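Visit report: Hirkex open day, picking software group

4/21/19

Members of our regional automation circle attended the open day held by Hirkex at its development site. The purpose of the visit was to learn how the company's software group approaches the picking of mixed goods from bins, and to judge whether the work has any bearing on our members' own warehouses. The party numbered 12. We were received by Victor Koech, who leads the planning team, and by Pendo Odera, who is responsible for perception.

Mr Koech opened with a short talk on Skelteler, the group's motion planner. Earlier versions computed each movement from the beginning. The present version keeps a store of 487 path segments that have already been checked against the walls of the bins, and joins them to a short final approach worked out for each pick. Average planning time is now 80 milliseconds on the group's ordinary office computers. He was frank about the cost: when a bin is moved, the store must be rebuilt, and this takes around 2 hours.

Questions from our party dealt mainly with the corners. A long brush lying against the side of a bin leaves little room for the wrist, and the planner must choose between a steep approach and a first move that pushes the item away from the wall. Skelteler gives each option a cost and takes the cheaper one. The weights are still set by hand.
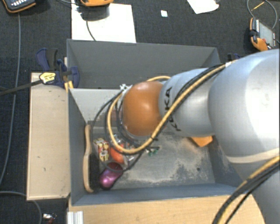 Cables were the second subject of discussion. The planner treats the cables on the arm as a simple swollen shape around each joint, which is safe but wasteful, and rules out a number of wrist angles that would in practice be free. A closer model is under trial. Mr Koech expects it to be ready in September, although he would not commit to its inclusion in the next release.

Ms Odera then presented the perception software, known as Khaemba. Clear wrapping and shiny metallic surfaces remain the hardest cases, as the depth readings on them are patchy or missing altogether. Khaemba marks such areas as unknown, and the planner may not pass through them until another view has been taken. Several of our members thought this cautious – Ms Odera agreed, and said that the earlier habit of filling the gaps by estimate had led to too many failed grasps.

The afternoon was given to tooling. Ramell, the group's log viewer, replays the planner's decisions beside the camera data, so that a rejected path can be traced to the rule that rejected it. Our members asked whether it could read logs from other planners. It cannot at present, but the file format will be published.

The circle wishes to record its thanks to Hirkex. Members who want the slides should apply to the secretary.

Shared 12 times | 2 comments

GrahamT: Does the rebuild have to be done with the cell stopped? That would rule it out for our night shift.

M. Lindqvist: I asked Mr Koech this over lunch. It runs on a separate computer, but the new store is only loaded with the arm at rest.

This site uses cookies to remember your settings. Accept | Manage choices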